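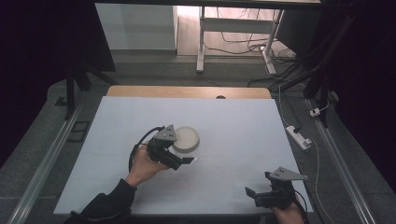 N.º 227 | Casa e Oficina

Tempo de leitura: 4 minutos
Imprimir | Enviar por e-mail

Manchas em superfícies claras: o que funciona e o que só cheira bem

Todos os meses chega à caixa de correio desta página um truque infalível para tirar manchas de tampos, placas e pavimentos claros. Pasta de dentes, miolo de pão, casca de batata, refrigerante. Experimentei quase todos numa bancada branca que já tinha pouco a perder, e a minha opinião sobre a sabedoria popular não saiu reforçada.

Comecemos pelo bicarbonato com vinagre. Faz espuma, e as pessoas gostam de espuma. Misturados em partes que se anulem, deixam sobretudo água com um sal dissolvido, e o que limpa a seguir é o braço de quem esfrega. Separados têm utilidade: o bicarbonato em pasta, com muito pouca água, é um abrasivo suave para riscos de tacho; o vinagre diluído trata do calcário nas torneiras. Nunca ponha vinagre em mármore ou noutra pedra calcária, por muito que a vizinha jure que o faz há anos. E nunca o junte a lixívia, nem a mais nada que traga cloro no rótulo.

A pasta de dentes tira marcas de caneta de algumas superfícies lisas. Também tira o brilho. Se a superfície for mate o problema é o inverso: fica uma zona polida que se vê de lado, à luz da janela, e que não sai. Prefiro a mancha.

Para tinta de esferográfica uso álcool num pano branco, primeiro num canto escondido, e espero até ao dia seguinte antes de avançar. Parece excesso de zelo até se estragar um tampo lacado. Foi assim que fiquei com uma auréola baça na mesa do escritório, onde agora mora um candeeiro.

A Eleni Golob escreveu a defender a borracha branca de escola para os riscos pretos das solas. Desconfiei e tive de lhe dar razão, pelo menos em parte: resulta nos riscos superficiais, em seco, com pouca força. Nos fundos não faz nada. As famosas esponjas "mágicas" fazem mais, mas são uma lixa muito fina com boa publicidade. Uma vez por outra, sim. Todas as semanas, prepare-se para ver o acabamento desaparecer nos sítios de passagem.

Detergentes "específicos"

A Wokside vende um concentrado para superfícies brancas e a Skodeo vende outro, em frasco mais bonito. Passei um mês com ambos, metade da bancada para cada um, e depois repeti com detergente da loiça, uma colher de chá num balde de água morna. Não vi diferença que justifique o preço. Com o da Skodeo até tive de passar por água duas vezes para deixar de sentir a superfície pegajosa - e película pegajosa é sujidade a caminho.

O erro mais comum é a dose. Quem põe o dobro do detergente fica com o chão baço, conclui que está sujo e põe mais. Se o seu pavimento claro anda acinzentado, lave-o duas vezes só com água, mudando a água a meio, e veja o que sai para o balde. 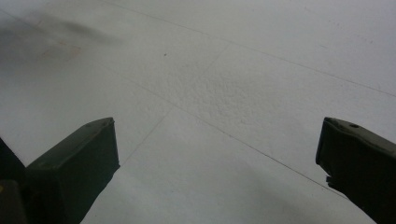
Superfície clara com linhas finas de junta.

Juntas

Nas juntas entre peças a conversa muda, e quase tudo o que se lê por aí foi escrito por quem quer vender uma maquineta. Uma escova de dentes velha chega para uma cozinha. Molhe primeiro a junta com água simples, escove com a pasta de bicarbonato, enxague, seque. O vinagre, tão recomendado, vai comendo a argamassa de cimento se for usado com frequência.

Živko Vlachou pergunta se valem a pena as canetas de pintar juntas. A da Babić, a única que usei, aguentou-se bem atrás do fogão e mal à frente do lava-loiça. Se a junta estiver a esfarelar, pintar é adiar: raspa-se e refaz-se. Em juntas muito estreitas não meta ferramenta metálica, lasca-se a aresta com uma facilidade irritante.

Lixar ou não lixar

Para uma placa pintada que já não tem salvação há a lixa de água. Grão 1,000 para riscos, molhada, com um taco direito por baixo, e 3,000 só se quiser brilho no fim. O grão 200 que o rapaz da Bilau me quis impingir "para despachar" serve para arrancar tinta. Em melamina ou laminado esqueça a lixa por completo, que a camada decorativa é mais fina do que parece.

Panos de microfibra: lave-os sem amaciador. Deste conselho também duvidei, até comparar dois do mesmo pacote. O amaciado empurrava a água de um lado para o outro.

Contactos | © Casa e Oficina, todos os direitos reservados | Voltar ao topo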